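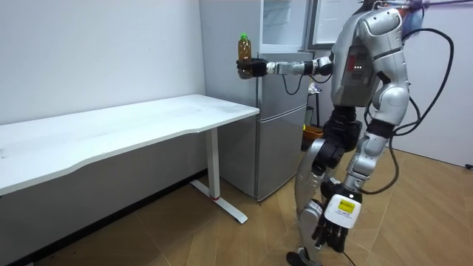

Outstretched-arm hold with a capped bottle, right hand, seen from the fixed workspace camera.

Labeling grasp stability from a fixed camera

This page covers the labeling step of the Keren pipeline: turning fixed-camera recordings of bottle handling into per-segment stability labels that the Lotau classifier can train on. It assumes the recordings are already synced with the joint logs. If they are not, run the sync tool first and come back.

The method uses the arm pose as a stress test. A grip that looks fine with the elbow tucked in often starts to creep when the arm is straight, and small errors at the shoulder show up as large motion at the hand. We label only the extended part of each episode. Everything before and after it goes to a separate pool.

What you need

- Synced episodes in Osora format, one folder per episode
- Joint logs for the arm that holds the object
- The camera calibration file from the same session
- Shin 2 or later (Shin is the annotation tool; version 1 drops the last segment on export)

Step 1. Find the extended segments

Run the segment finder on the joint logs. It marks a segment as extended when the elbow is near straight and the upper arm is near horizontal for at least 50 consecutive samples. Shorter stretches are mostly pass-through motion and add noise. On our set the finder returned 1,419 segments.

Check a few by eye. If the finder fires while the arm is hanging down, the shoulder zero is off for that session. Fix the zero and rerun; do not edit the segment list by hand.

Step 2. Pick the reference line

The label depends on how far the object tilts relative to the hand, so each segment needs a reference line on the object. For bottles, draw it from the center of the base to the center of the cap. When the fingers wrap the base, place the lower point at the middle of the visible body just above the fingers. Guessing at a hidden base gave us more disagreement between annotators than any other choice in the protocol.

The cap is a good upper point if its color differs from the liquid. With clear bottles, avoid the liquid surface entirely. It stays level when the bottle tilts and will pull the line the wrong way.

Draw the line once, on the first image of the segment. Shin propagates it forward.

Step 3. Correct the propagated line

Step through the segment and fix the line where it drifts. Drift usually begins when the object passes in front of a strong edge, such as the top of an appliance door or the far edge of a desk. Two or three corrections per segment are normal. If you need more than that, delete the track and redraw it from a later image.

Leave the hand track alone. It is computed from the joint logs and the calibration file, and a manual edit breaks the link between the two.

Step 4. Assign the label

Shin reports the relative angle between the hand and the reference line. Use these labels:

stable - the angle stays inside the band for the whole segment
creep - the angle leaves the band slowly and does not come back
slip - the angle or position jumps between adjacent samples
unknown - the line could not be tracked

Whole-arm sway is not creep. If the hand and the bottle move together, the label is stable, even if both move a lot. Cable drag on the torso can produce a slow sway of this kind, so check the relative angle before trusting your eyes.

Step 5. Export and balance

Export to Osora format with the --keep-unknown flag. The unknown segments are left out of training but are needed for the coverage report.

Our raw labels were mostly stable. We cut that class down until the training split held 656 segments, then trained Lotau for 3,000 steps with default settings. Training on the full unbalanced set gave a classifier that rarely predicted creep at all. Slip was less affected - the jump is easy to find in the joint torque signal.

Known problems

Objects held in front of a bright wall lose their outline if they are transparent. Raise the contrast in the Shin view panel, which changes the display only.

The method says nothing about grip force. A crushed bottle can be labeled stable.

Left-hand segments need the mirrored calibration. The tool does not warn you if it is missing, and the angles come out with the sign flipped.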